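About Erix

Erix teaches people how to work with data. We run short courses in statistics software, survey analysis and report writing, online and in our classroom on the second floor of the Choi Building.

We started with one evening class in regression for graduate students. Since then 1,458 people have finished a course with us, and 943 of them came back for a second one. Most work in public health, city government or market research.

How we teach

Classes are capped at 40. Every course uses real, messy data files, and students write their own code from the first hour. Missing values, bad labels and duplicate records are part of the lesson. Homework is checked by the person who taught the class.

We also keep Vikeo, a free library of practice data sets. The largest has 1,000 variables, so read the codebook first.

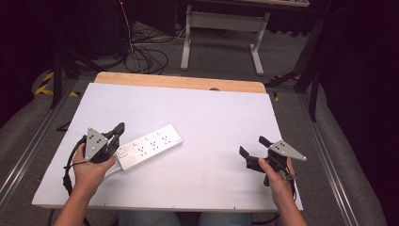
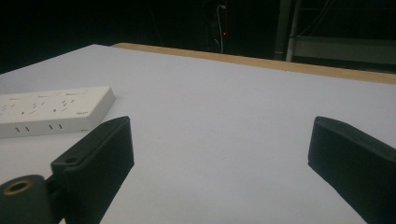
Partners

Esia hosts our online classes and handles registration. The next round of courses opens in December. Group rates are available for offices and departments.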